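Guia de boas práticas Hevine para garras manuais: vale a compra?

Avaliação de Evander Mackay
Nota: 4 de 5

O guia da Hevine tem 119 páginas e trata de um assunto só: como organizar sessões de demonstração com garras manuais, do preparo do posto à entrega dos dados. Usei a edição de fevereiro na unidade de Bristholm, com duas equipes, e comparei com o manual da Laing, que seguíamos antes.

A parte de marcadores é a melhor. Manda fixar o cartão na garra, verificar se a borda preta está inteira e repetir a checagem a cada troca de operador. No manual da Laing isso ocupa um parágrafo. Também gostei do capítulo sobre janelas e luz natural, que pede registro da posição do posto em relação ao vidro.

O capítulo de ergonomia limita o trabalho com visor na cabeça a blocos curtos, com pausa obrigatória, e recomenda ajustar a alça antes de calçar as garras. Adotamos as duas regras sem mudança.

Pontos fracos: a tabela de nomes de arquivo é confusa e as 6 listas de verificação do anexo repetem itens. Das 1578 sessões que revisamos, 72 foram recusadas pelo critério de calibração, e o texto não explica o que fazer com elas. Escrevi para o suporte e recebi uma errata de uma página.

A versão impressa tem espiral e aguenta bem a bancada. A digital não permite busca, uma falha séria num documento de consulta. Para quem já usa o padrão Hindon, a migração levou duas tardes.
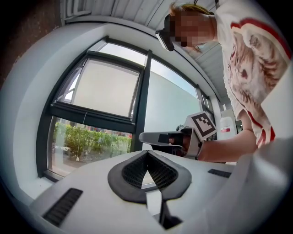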